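Notebook, dry store and bench
January, started 8:40, written up after lunch

Continuing from the last entry. Today was the food containers: which ones go in the dry store, which ones get retired, and how the white bench has to be laid out so the weighing and labeling can be done without walking back and forth. Akash did the weighing in the morning and I wrote. After lunch we swapped.

Left over from last time

The tall jars are done and back on the shelf. The lids that did not match anything are in a bag under the sink. I said I would throw them out at the end of the month if no containers turned up for them, and so far one has, the small round one that had been in the Flodlow cabinet with tea in it.

The shelf strip on the second bay was put back upside down. Turned it over. The lip has to face out or the square containers slide when you pull the one next to them.

Containers we are working with

Two families now. The Hedlund ones are the stackable set we bought first, clear, with the clip lids. The second lot came from Skimulholm with the rest of the kitchen order and they are mixed. Tharun ordered them and has the list.

Clip lids: good seal, but the clips catch sleeves and two have snapped. Keep for flour and sugar, which get opened twice a day at most and by people who are paying attention.

Push-on lids: faster. You can feel when the corners are down if you go around with a thumb. Bad habit in this room is pressing in the middle of the lid, which pops one corner up again. Corners first, then the sides.

Screw tops: only for liquids. Anything with a powder in it gets into the thread.

Weighing, morning

Scale on the bench, leveled, zeroed with the paper sheet on it. Each container weighed empty with its own lid, then filled to the shoulder with the long grain rice, then weighed again. Net is what matters for the refill sheet. We fill to the shoulder and stop there, otherwise the lid presses on the contents and lifts over a day or two.

Net weights, rice, grams:

Small clip lid: 656
Small push-on: 700
Medium clip lid: 1,113
Large clip lid: 2,993

The small push-on and the small clip lid are sold as the same size. They take up the same room on the shelf, too, so the push-on wins for anything that comes in small bags. Akash repeated the small clip lid because he thought he had stopped short. Got the same number.

The large one is too heavy to take down one-handed when full. It goes on the bottom shelf from now on, no matter what is in it. I have moved the labels already, but the containers themselves have to wait until the bottom shelf has been wiped and dried.

Did not weigh the medium push-on. The only one we have has lentils in it and there was nowhere to tip them out. Next time.

Labels

The old labels are the problem I keep writing about. Three kinds in use:

Masking tape and marker. Comes off clean, gets dirty, nobody writes the date.
Printed paper. Looks good, dies the first time it is washed.
The Stuletik film labels. Survive washing, but leave glue if you pull them off cold. Warm water for a few minutes, then start from a corner and pull flat.

Decision, agreed with Akash and I will tell Tharun: film label for the name, on the front, low. Masking tape for the date, on the lid, never on the body. When the container is emptied the tape goes in the trash and the film label stays.

Maker's labels and store barcodes. I want these off before anything goes on the shelf, because people have been reading them as ours. Akash would leave them if they are not in the way. We did not settle it. My view is that a container with two labels has no label.

Glue removal test on one old Hedlund lid: cooking oil on a paper towel, left while we had coffee, then dish soap. Good. The citrus stuff from the cleaning shelf works faster and the lid smelled of it afterward, so no.

Bench layout

The white top shows everything, which I like for this job. Spilled flour is harder to see on it, so after flour run a hand across before wiping. Wipe dry first, then damp. Damp first makes paste.

Order of stations, left to right as you stand at the sink side:

Dirty or unsorted containers
Scale
Open area for lids and labeling
Finished, waiting for the shelf

The open area has to stay open. It was getting used for bags and by mid-morning we had no place to set a lid down. Bags now go on the cart. One container in the open area at a time, lid on, label side toward you. If you need a second one out for comparison, it stays by the scale.

Bench top and a lidded container, same session:
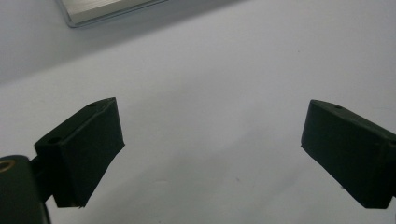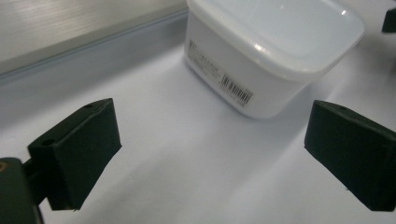
Afternoon

Started again at 1:30. Akash writing, me handling.

Washed the second batch. Lids and bodies separately, lids standing on edge in the rack so water does not sit in the rim. The thick-rimmed lids hold water in the underside of the rim even when they look dry. Shake, stand, turn over after ten minutes, stand again. If one goes on wet the top layer of whatever is inside clumps, and that was the whole trouble with the salt in the fall.

Seal check. Filled each push-on container a third with water, lid on, corners first, tipped it on its side over the sink and counted to twenty. One leaked at a corner. The rim has a nick, you can find it with a fingernail. Moved to non-food, it can hold the spare sponges.

The clip lids all held, apart from the two with snapped clips, which we did not bother testing. I have put those two on top of the fridge until Tharun says whether clips can be ordered separately.

Cloudy plastic. Some of the older bodies have gone dull inside from the scrubbing side of the sponge. They still work, but you cannot see the level as well and people open them to look. Soft side only. I have written this on the card by the sink and underlined it.

Shelf plan

Top: light and rarely used. Cereal, dried herbs, the paper cups.
Second: small push-on containers, two deep, same item behind itself and not something different behind it.
Third: medium, both kinds. Lentils, oats, pasta.
Bottom: large, one deep, flour, sugar and rice.

Square ones go together and round ones go together. Mixing them cost us a full column on the third shelf. Akash moved four around while I was rinsing and got the column back.

Leave a hand's width above each stack. We had them tight to the shelf above and the push-on lids were getting peeled up at the back whenever someone pulled one out.

Refill sheet

Taped inside the door. Columns are item, container, net when full, date filled, initials. The net column is filled in from this morning's numbers for rice only. Other contents will be different and I would prefer blanks to guesses. Flour next, then sugar, then oats.

Refill rule stays the same: empty it, wash it, dry it, fill it. No topping up. If there is a bit left in the bottom it goes in a bowl and gets used first.

Things that went wrong

Label printer jammed twice on the film roll. The roll was in the wrong way around. The shiny side faces up, and there is a note on the printer saying so which had been covered by another note.

Scale switched itself off in the middle of a fill and lost the zero. Had to tip the rice back and start over. There is a setting for this somewhere in the menu, Akash is looking.

I cut the tape with the bread knife. Scissors needed at the bench and tied to something.

To do

Medium push-on: find a bowl for the lentils, weigh it.
Flour net weights for all sizes.
Ask Tharun about the clips, and whether there are more small push-ons on the Skimulholm list.
Decide on store barcodes, on or off.
Wipe and dry the bottom shelf, then move the large ones.
Scissors, string.
Bag of odd lids, end of the month.

Added later, 4:15

Tharun came by. Clips cannot be ordered alone, only with the lid, and a lid costs nearly what the container does. The two from the top of the fridge go to the workshop side for screws and wall plugs. He is with me on the barcodes. Akash says fine, but whoever wants them off can do the oil. I did two before going home and there is a stack left by the sink with a towel over it.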